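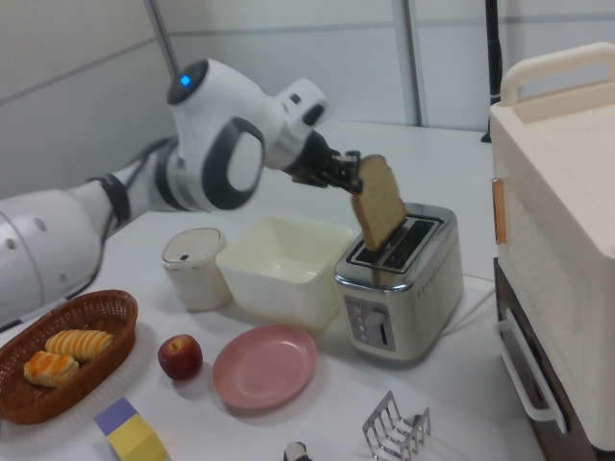
Bread and a two-slot toaster on a white tabletop.

Print this page | E-mail this page
Reading time: 3 minutes

The Cuvis Home Card Room Set

If you have ever tried to run a friendly evening of Texas hold'em with a mismatched pile of pennies, you will know why we put this set together. The Cuvis came out of a regular game in Halima Mabula's kitchen, where the players had been making do for years with a deck that had two jacks of clubs and chips borrowed from three different board games. She wanted something that would feel good in the hand and still fit on a closet shelf, and after a good deal of fussing over weights and edges, we think we have it.

The chips are clay composite with a fine linen texture, and they stack without sliding, even when somebody leans on the table. You get 60 each of white, red, blue and green, which is plenty for a table of six and will stretch to eight if you keep the starting stacks modest. We leave the faces blank on purpose — many of our customers play a little tournament one night and a dime-and-quarter game the next, and blank chips let you set whatever values you like.

There are two decks in the box, one with a burgundy back and one with a gray back, both poker size with large corner numbers. Shuffle one while the other is being dealt and your evening will move along much faster. The dealer button is a thick white disc with a "D" on each side, and the two blind buttons are marked the same way.

The Jovidwood case

Everything sits in a case made for us by Jovidwood. It measures 26 inches long, has a felt-lined tray for each color of chip, and closes with two brass latches. The handle has been moved slightly off center on the newest batch to balance the weight of the card well, so please don't worry if yours looks different from a friend's. Fully loaded, the case weighs nearly 33 pounds, so lift it with your knees and keep it off the high shelf!

Looking after your set

Wipe the chips with a barely damp cloth and dry them before they go back in the trays. Keep them away from the dishwasher, please. Cards do best in their own boxes, and if a deck gets sticky or bent we sell replacements singly in both back colors.

Goes well with

The Cerkow folding table top, which turns a dining table into an eight-seat poker table with padded rails, and the Mwakyusa tournament timer, a quiet little clock that chimes when the blinds go up. Both ship separately from the chip set.

Ordering

Sets ordered before 2 p.m. leave our warehouse the same day. The next run of green-lined cases is due in March, and we are happy to hold one for you with no deposit. For engraving on the case lid — names, a club crest, that sort of thing — write to Emmanuel Mwakalinga in the workshop and tell him what you have in mind. Engraved cases can't be returned, so do check your spelling.

Print this page | E-mail this page

Contact us | Copyright Cuvis. All rights reserved. | Back to top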